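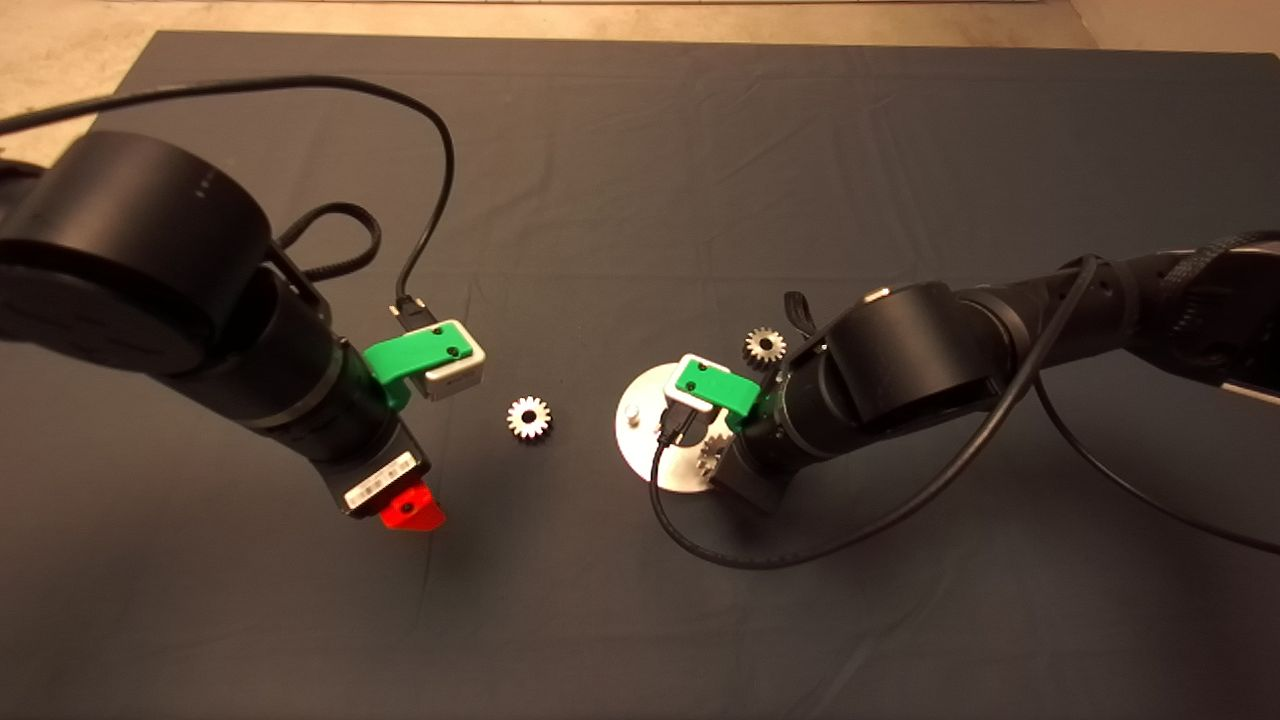
Reading time: 2 min

Spur gear

Search the encyclopedia Go Advanced Clear

February By the Hevutora editors

A spur gear is a toothed wheel whose teeth run straight across the rim, parallel to the shaft it turns on. It is the oldest and plainest member of the gear family, and the one most people draw when asked to draw a gear, usually with the wrong number of teeth.

Form

The parts are few. The teeth stand at even spacing around the rim, and the hole through the middle, called the bore, takes the shaft. A small silver gear lying flat on dark cloth shows its whole character at once: teeth outside, bore inside, very little else to discuss. Writers on the subject have nevertheless discussed it at length. The Prakari handbook of small mechanisms gives spur gears 41 pages, eight of them on the bore.

Two gears will run together only if their teeth are the same size, a property expressed in metric countries as the module. Gears of different modules can be pushed together by a determined person, and often are.

Behaviour

When one spur gear drives another, the second turns the opposite way. A small gear driving a large one gives slower turning and more force; swapping them gives the reverse. A third gear placed between the two restores the original direction without altering the overall ratio, and is known as an idler, a little unfairly.

Straight teeth meet along their full width all at once, and at speed this makes a whine. Helical gears, with slanted teeth, are quieter and push sideways on their shafts in exchange.

Handling and storage

Small gears are commonly laid out on cloth, where they roll less and show up well if the cloth is dark. Creases are tolerated up to the point where a gear goes missing in one. Speckled floors are held in low regard by the trade.

The Hidayat collection at Skendby holds 803 loose spur gears, sorted by module and then by bore. A drawer marked "Other" contains two more, which have resisted both methods and are left out of the total.

See also: Bevel gear; Helical gear; Rack and pinion; Backlash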